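Home corner > Early Years Objects > Working papers > Section 3

Search this collection Go

3.2 Containers and small food props

The second group of materials was pretend food. Toy eggs were chosen for this group as they are cheap, easy to wipe down and familiar to most preschoolers. Each play set was laid out on a white tray with drinking mugs, a pan or pot, and a few utensils. The mugs were ordinary household ones, and we left the choice of colour to the centres. Birthe Ásgeirsdóttir checked the sets at Osden each Tuesday and replaced anything chipped.

Our interest was in where the eggs end up. A mug is not where an egg belongs in a real kitchen, yet in 7 of the 20 sessions at least one egg was put in a mug before it went near a pan.
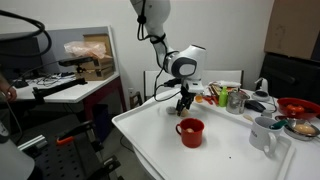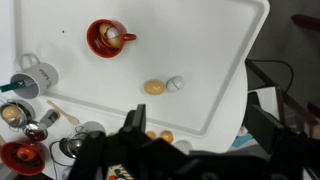
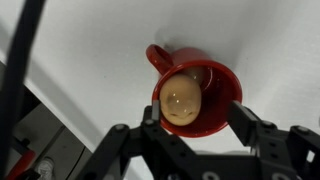
Figure 8. The egg set on the white surface. In all three views the red mug has egg pieces or a pale, round item in it. The middle view also shows two egg halves lying side by side on the tray.

We coded an egg as "stored" if it stayed inside a container until the end of the session, and as "passing through" if it was taken out again. Halves were coded separately - a split egg could be stored and passing through at the same time. Pans and pots were treated as one category, and spoons left lying on the table were not coded at all.

The Ketilsson centre used the same set with deeper mugs, and its results are given in Section 3.3. Bowls were added there in May at the request of staff.

Shares 3 | Comments 0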